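# The drawer, and what it says about us

My mother had one, my gran had two, and I have, God help me, three. I mean the drawer. You know the one. It sticks a bit when you open it (something is always standing up at the back) and it holds the takeaway menus, the birthday candles, the spare fuse, the allen key from a bed you sold when you moved out of Lurkthorpe.

I started writing about kitchen drawers after an argument with my friend Ohemaa Wumbei over a ball of string. She wanted some. I said I had plenty. Then we spent a good part of an evening looking for it, found four pairs of scissors and a tin whistle, and ended up tying her tomato plants with a shoelace. She has not let it go. So in September I asked readers to turn out their own worst drawer on to the kitchen table and write to me about it, thinking I might get a dozen polite emails.

I got 508. Some of you sent inventories. One of you sent a poem!

## What you've all got in there

Batteries, mostly, and no idea which are dead. Candles with the wicks already black. Keys to doors that belong to somebody else now. Beverley Kereama wrote to say she'd kept the same bicycle key through five house moves and has never owned a bicycle lock that it fits, and she's put it back, because what if. I understood that completely.

Then there's what I'd call the party layer. Paper umbrellas, cocktail sticks, those little frilly things for the ends of lamb chops, half a packet of balloons. You buy them for one afternoon when you're feeling like a person who entertains, and they outlast the friendships. Toothpicks are the worst for it. You need six to see whether a cake is done and pin a few olives to a bit of cheese, and the shop will only sell you enough to fence a small field.

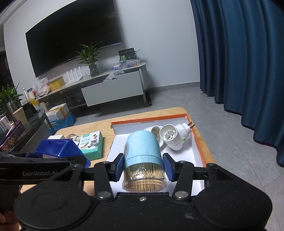
## The woman who empties them

I wanted to talk to someone who deals with this for a living, so I rang Hortensia Paredes, who clears houses and has seen more drawers than anyone I'm ever likely to meet. I was braced for a telling-off. She was lovely about it, and a bit soppy if I'm honest.

"I always do that drawer last," she told me. "Everything else in a kitchen is what people cook with. That one is what they were up to."

She once spent an entire lunch break reading the backs of old shopping lists. The same man had written "nice biscuits" at the bottom of every one, underlined. She doesn't throw those away until the family has had a look, and she says they nearly always keep one.

Her rules, for what they're worth, are loose. She doesn't like those plastic dividers, as people buy them to fit the drawer and then the rolling pin won't go in. She does like a shallow tin for anything smaller than a thumb. And she thinks you should turn the whole lot out once a year, with the radio on, and put most of it back.

## My own attempt

I did the big one last, after lunch, radio on as instructed. It took me 52 minutes, of which a fair chunk went on reading a leaflet for a fridge I no longer have. I threw out a bulldog clip with no spring, a sachet of soy sauce that had gone like toffee and 20 elastic bands that snapped when I pulled them. I kept the tin whistle.

The string was behind the drawer. It had gone over the back and was sitting on top of the saucepans in the cupboard underneath, still in its wrapper. I've posted half of it to Ohemaa, with the shoelace bill deducted.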